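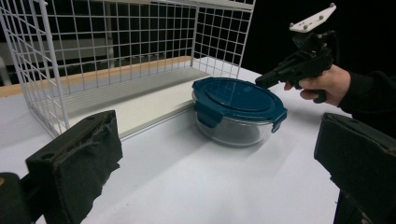 How long does a sourdough starter last if I go away and leave it? Mine went 13 days in the fridge at the cottage in Prulberg last summer and came back to life after two feedings, so I have decided to stop fretting over it.

I did fret, though, for most of this morning. November always makes me want to bake, and with the trip to Trallum coming up I had it in my head that the starter would sulk and die while I was gone and I'd be back to flour and water and hoping. So I got up early, before the heat had come on, and fed it a good thick feeding in my robe and two pairs of socks. The thick ones seem to hold out longer than the runny ones – I think there is simply more for it to eat – and by ten o'clock it had climbed well up the jar and smelled like green apples, which made me very happy indeed!

Then of course I had more starter than any one person needs, and I can't bear to throw it out, so it became a loaf. I used 900 grams of the Wistetti flour, the coarse brown kind that drinks water like a camel, and I did my folds between loads of wash and a long phone call with my sister (her kitchen floor is finally down, and she hates the color). The dough was slack and I nearly added more flour, but I left it alone this time and it came together on the third fold, all smooth and wobbly.

It's in the oven as I write this, a little before six, and the whole house smells of it. I burned my wrist on the oven rack, same spot as last time, and I've got a cold cloth around it. I should buy longer mitts. I say so every winter.

Still to do before I leave: find the good suitcase, cancel the paper, ask next door about the mail, and slice half of this loaf for the freezer so there's toast when I get home. I'd also like to finish the Ilie cookbook, as it's due back at the library and I'm only up to the rye chapter – she soaks her seeds overnight in cold tea, and I want to try that.

There goes the timer.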